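Does the room matter as much as we say it does?
Notes for the Stalladholm talk, Nov 4, 2012
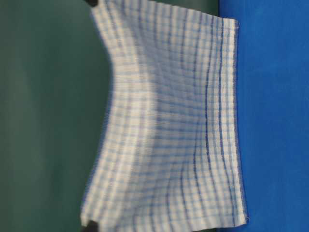 Teresa Ó Dubhghaill wrote to me after the draft went round that I was being unfair to old halls, that a folk trio in a wooden room sounds better than the same trio in a sports center and anyone with ears knows it. Fine. Start with her objection and read it out in full, it's a good one.

My answer: maybe. Ask her how she'd know. She has never heard the same trio play the same set in both places on the same night, and neither have I. What we have is memory, and we remember the good nights in the pretty buildings.

(Slow down here. Last time I rushed it.)

What people say about Prastelby Hall. "Warm." "Alive." "The walls sing." I went to five shows there in September and sat somewhere different each time. Under the balcony the bass was mud. Row three, left side, I lost the fiddle completely whenever the accordion came in. Center, halfway back, it was lovely. So which of those is the famous Prastelby sound? The people who write about the place tend to get the seats halfway back.

Play the first clip. Don't say which hall it is. Ask for hands: old hall or new? Wait for it. Then play the second.

If the hands split evenly, go on. If they all get it right, admit it and skip to the part about money.

The Duggan refit. Be careful with tone, there may be people from the Duggan in the room. They put in 88 panels along the side walls and told everyone the sound was transformed. I'd like to believe them. But they changed the speakers the same summer, and the engineer, and they took out the back bar, where most of the talking used to come from. Pick any one of those and I could tell you a story about why it did the trick. I asked if they had recordings from before. They have one, made on a phone.

Eimear Fahy's point about players: the band hears the room too, and plays differently in it. I think she's right and it's the strongest case against me. A singer who can hear herself relaxes. But that may be a point about monitors, and decent monitors cost a lot less than a hall. Don't get pulled into the monitor argument before questions.

Money. The ticket at Prastelby has a restoration charge on it. People pay it happily because they're told they can hear it. I have no quarrel with saving a building. Say it's for the roof, then.

The Cletent test, if there's time. Small club, low ceiling, room for 132 standing, carpet on the back wall, not one kind word ever printed about the acoustics. More than 50 people filled in my card at the door and most marked the sound good or very good. Weak evidence: they'd just had a nice night and I was standing there with a pen. Say so before somebody else does.

Where I end up: rooms differ, some are awful, and a really bad one can ruin a quiet set. Past that I want to see somebody test it with the lights off.

Questions. Somebody will bring up vinyl. Move on.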